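Cutlery basket

A cutlery basket is an open container for holding knives, forks and spoons, usually while they drain after washing or while they wait to be carried to the table. Baskets are made of wire, mesh, punched sheet metal, plastic, wicker or wood, and they turn up in almost every kind of kitchen, from a one-room apartment to a school cafeteria. Few household objects have been reshaped so many times for such a small job, and the variety is a real pleasure to explore!

Names

In everyday American speech the object is called a cutlery basket, silverware basket, silverware caddy or utensil holder. The words overlap. "Caddy" tends to be used for a holder with a handle that travels to the table, and "utensil holder" often means a crock or can for larger cooking tools. Dealers in old kitchenware at Stordale also use "drainer" for any basket with an open bottom, whether or not it was ever meant to stand by a sink.

Form

Most baskets are tall and narrow, so that a fork or table knife can stand upright with its handle or its working end above the rim. The tall form takes up very little space and lets air reach most of each piece. A second family is long and low, and is laid out much like a drawer tray, with the pieces lying flat.

Wire baskets are built from rods bent into hoops or rectangles and welded to uprights. The spacing of the rods matters a great deal. If the gaps are wide, small teaspoons and dessert forks slip through the sides and jam. If they are tight, the basket is slow to dry and hard to scrub. Expanded metal, which is made by slitting a sheet and pulling it open into diamonds, is a neat answer to the problem – the openings stay small and the sheet stays stiff without any welding between the strands.

Bases and trays

An open basket needs something under it. Some stand on a fitted base that catches drips, and others are set in a separate tray with a raised rim. Translucent plastic is a popular choice for trays: it is light, it rinses clean, and water collecting in the bottom can be spotted from the side. A rack is often placed inside the tray to lift dishes or cutlery clear of the water. On a wooden tabletop the tray has a second duty, as standing water can mark the finish and raise the grain.

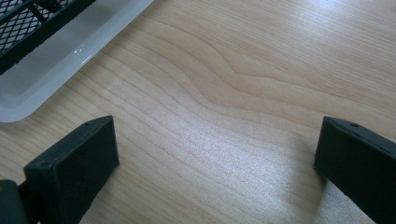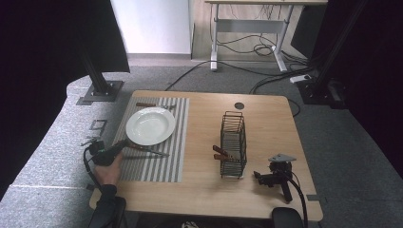

Mesh rack in a translucent white tray (first picture); wire cutlery basket on a table with a striped placemat and white plate (second picture).

Use at the table

At informal meals the basket may be brought to the table so that diners can help themselves. At a set table it works as a supply point: the pieces are taken out and laid around the plate, and the basket is moved aside or left near the middle. In the common Western setting the fork goes to the left of the plate, the knife to the right with its edge facing in, and the spoon outside the knife. Dessert pieces can be laid across the top. A placemat gives handy straight edges to line everything up against, and striped ones are especially good for this.

Cutlery with wooden handles calls for a little more care. The handles should be wiped soon after washing and should not be left in a basket that holds water at the bottom. Many people stand these pieces with the handle up, so that moisture runs away from the joint between wood and metal. An occasional rub with food-safe mineral oil keeps the wood from drying out.

Which way up?

Opinion is cheerfully divided. Handles up is cleaner for the person picking out a fork, and it keeps knife points out of reach. Handles down lets the tines and bowls dry in open air and makes it easy to see what is what. Plenty of households mix the two, with knives pointing down and everything else pointing up.

Collections

The Flistlow Museum of Kitchen Things keeps 428 cutlery baskets and drainers out of 2,708 objects in its household collection. The wire examples fill 3 tall cases on the upper floor, and they are wonderful to see side by side, as the differences in hoop shape and weld pattern jump out at once. The Sitompul bequest, which came to the museum one May, added a large group of woven palm and rattan holders. A smaller display at Canholm is given over to cafeteria equipment, including divided baskets with six and eight wells.

See also

Dish rack
Flatware
Placemat
Table setting
Utensil crock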